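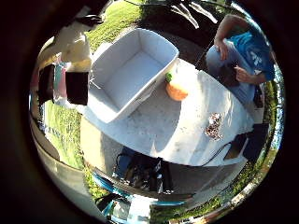 White bin, orange fruit, full sun. My favorite table of the whole day!

The Jemstead Garden Swap, in pictures
21 April 2021

We waited all winter for this one. Back in February the lawn at Jemstead was mud from end to end, and I had my doubts about ever getting a table to stand straight on it. Then the grass came back, the sun came out, and we had our outdoor swap after all. People brought seedlings, jars, tools, fruit, boxes of odds and ends from the back of the garage, and took home other people's boxes of odds and ends. I loved every minute.

I've put the gallery together slowly, so please be patient with me – the rest of the Jemstead set goes up once I've sorted it. For now I'm starting with the picture at the top, and a few lines to go with it.

The bin
Plain white plastic, rounded corners, nothing in it, and so bright in the sun that it nearly glows against the green grass. I have a real soft spot for a good bin. You can wash it out with the hose, carry potatoes in it, soak pots in it, stand a tray of seedlings in it on the drive home. If you have one with a decent rim, hang on to it!

The orange fruit
Round and glossy, with one small green leaf still on, sitting right up against the bin. I'm a sucker for fruit with the leaf left on. It makes me want to peel it on the spot, and the color next to all that white is just wonderful.

The crumbly bits
A little patch of brown and gray on the tabletop, and I wouldn't sweep it up for anything. A table at a swap ought to look used. Ours at home has 20 years of scratches and paint on it and I wouldn't trade it.

The blue t-shirt
Bright blue, down beside the table, one hand busy. Pair it with the curve of bright blue tubing lower down and you have the two best blues of the day in one picture.

A few notes for next time
The swap moves to the Tellden field, which has more shade and a proper tap. Bring your own table if you have one that folds. Boxes and bins are always welcome, full or empty, and please label your seedlings (I came home with 7 mystery plants and I'm still guessing). Setup starts early, so come and lend a hand if you like a quiet field and a thermos of coffee.

Prints of anything in the gallery are free if you were there – just send me a note with the caption and the size you'd like.

Next gallery: Tellden, seedlings and jars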